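Manuals > Bench cells > Hisimard two-arm cell > Section 3: Clearing-down station

Overview | Setting up | Daily use | Staff duties | Faults | Contact

3. Setting up and running the clearing-down station

Issued 6/6/18. Written for the Plandetti packing hall by Ghassan Nseir, shift lead.

This section covers the bench where the two arms sort leftovers and sweep up. It replaces the old hand-sorting sheet that was pinned by the sinks. Read Section 2 first if you have not used the cell before, as the stop buttons and the power-up order are explained there and are not repeated.

3.1 What the station does

The station takes over the clearing of bakery waste and small bits of rubbish from the returns bench. Until now this was done by whoever was on the late shift, by hand, at the end of the run. The arms now do the picking up and the sweeping. A person still lays the bench, checks the bags, ties them off and decides what goes where when the arms cannot.

The job on the rota is now called "bench minder". It is a seated job for most of the shift and can be shared between two people. It is not a lighter name for the old job: you are expected to watch the work and write down what goes wrong.

3.2 Before you start

You will need:

- bench paper, brown, from the Palacios roll under the counter
- black bags for both containers
- the dustpan and its brush
- the log book and a pen
- the Saltum tablet, charged

Tie back long hair and take off lanyards. Sleeves must be buttoned or rolled above the elbow.

CAUTION: Do not lay the bench with the cell switched to Run. The key must be at Hold and the key itself must be in your pocket.

3.3 Laying the bench

1. Turn the key to Hold and take it out.

2. Wipe down the white tabletop and let it dry. Paper laid on a damp top will cockle, and the brush catches on the ridges.

3. Cut one sheet of brown paper and lay it flat. Leave a strip of white showing at the far side and another down the right. The cell uses the change from brown to white to find the edge of the sheet. A faint fold in the paper does no harm. A torn or curled edge does, and the sheet should be changed.

4. Put a fresh black bag in each container. Push the bag down to the bottom and fold the top well over the rim.

5. Stand one container on the left and one on the right, level with each other and towards the far half of the sheet.

6. Lay the dustpan between the containers, scoop away from you and handle towards you.

7. Lay the brush below it in the same line, leaving a short gap between the two handles.

8. Clear everything else off the sheet. Pens, cups and phones will be treated as rubbish.

Note: The pan and the brush are both beige and look alike to the cell if the handles touch. Most of the failed starts in the first week came from this. Keep the gap.
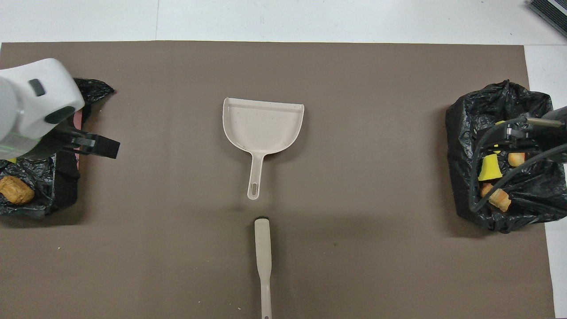

Fig. 3a. Bench with the cell set up, with the dustpan and brush in line between the two bagged containers.

3.4 Starting a run

1. Stand behind the yellow floor line.

2. Put the key back and turn it to Run. Wait for the tablet to show "Ready".

3. Choose the job on the tablet. "Sort" moves items into the bags. "Sweep" uses the dustpan and brush. "Sort and sweep" does one after the other.

4. Press Start and keep a hand near the stop button until the first item has been dropped.

5. Write the start time in the log.

A normal run takes 13 minutes. If it is still going well past that, stop it and look for a caught bag or an item the arm keeps trying to lift.

CAUTION: Never reach over the sheet to help an arm. This includes nudging the dustpan straight. Stop the run first, every time, even for a crumb.

3.5 Watching the work

The bench minder should look up at each pick. You do not have to stare at it throughout, but you should be able to say what the last item was and which bag it went into.

Things to look for:

- A bag flap standing up in the path of a gripper. Folds and twists of loose plastic are common, particularly once the bag has been knocked a few times. If a flap leans inwards over the opening, stop and fold it back.

- Cables on the right-hand arm resting in the bag. The cables hang in loops and will touch the plastic when the arm is low over the container. Touching is fine. If a loop goes under an item or under the rim, stop the run and lift it clear.

- Bread or pastry left on the rim. Soft pieces roll. Leave it to the end of the run if it is not in the way.

- Crumbs and specks on the paper. The sweep job is not set up to get every speck. If you can pick it up on a fingertip, it does not count as a fault.

3.6 Changing bags

1. Press Pause, wait for both arms to stop, then turn the key to Hold and take it out.

2. If an arm has stopped over a container, slide the container out sideways. Do not lift it up past the gripper.

3. Look into the bag before you tie it. Food waste goes out with the bakery bins. If there is something in the bag that is not food, such as a sponge, take it out with gloves on and log it as a wrong item.

4. Tie the bag, fit a new one and put the container back in the same place.

5. Replace the paper if it is greasy, and in any case at the end of the shift.

Change both bags together. Changing only one was tried and led to mix-ups over which bag had been checked.

3.7 What has changed for staff

This part was added after questions at the shift meeting.

Hours. No one's hours are cut by the station. The late clearing slot has gone from the rota, and those hours have moved to the returns desk and to bench minding. If you relied on the late slot for the evening rate, speak to Ghassan before the September rota is drawn up.

Hands and backs. The bending and scraping is mostly gone. In its place there is more sitting and more looking. Swap with your partner at least every 48 minutes. The tablet will chime. The chime can be silenced but the swap still has to be made.

Deciding. The arms sort by shape and colour, and they do get it wrong. You are allowed to overrule them, and you do not need to ask first. Write down what the item was, which bag it was in and where you moved it.

Speed. The station is slower than a good pair of hands. You will not be compared with it, and please do not race it by clearing one side yourself while the other side is running.

Recording. The cell's camera looks down at the bench and will pick up your hands if you are laying paper. The recordings are kept for fault finding. They are not used for timekeeping.

Training. Two sessions with someone who already minds the bench, then 3 runs on your own with that person in the hall. Both of you sign the log.

3.8 Common faults

Tablet says "Sheet not found".
The paper is covering the whole top or has slid. Turn the key to Hold, pull the sheet back so that white shows at the far side and the right, and try again.

Tablet says "Tool not found".
The pan or the brush is out of line, or the handles are touching. Lay both again as in 3.3.

Arm picks up an item and puts it back down.
The grip was poor. It will try again twice. If it still fails, pause the run and bin the item by hand with the key at Hold.

Arm closes on the bag instead of the item.
Stop at once. Do not pull the bag. Open the gripper from the tablet, then refit or replace the bag.

Dustpan left in the wrong place after a sweep.
Put it back by hand with the key at Hold. Log it only if it happens more than once in a shift.

3.9 End of shift

1. Finish or stop the run and turn the key to Hold.

2. Tie off and remove both bags.

3. Fold the paper inwards from the edges, so the crumbs stay in, and put it in the paper bin if it is clean enough.

4. Wash the dustpan and brush in the small sink. Dark scuffs on the pan will not come off and do not matter.

5. Wipe the gripper fingers with a damp cloth. No spray.

6. Put the tablet on charge, sign the log and hand the key to the shift lead.

Go on to Section 4 for weekly checks.

Comments (4)

returnsdesk2
Step 5 in 3.3 needs a measurement. Level with each other is fine but how far apart? We have been going by tape marks and the tape has come off.

G. Nseir
New tape going down this week. Until then, containers at the two sides of the sheet with room for the pan between them.

earlyshift
Can the chime be louder? Can't hear it over the slicer.

packer_m
I was one of the ones moaning about this and my wrists are better, I'll give it that. Still think two on the bench is needed when returns are heavy, one person can't watch and do the log as well.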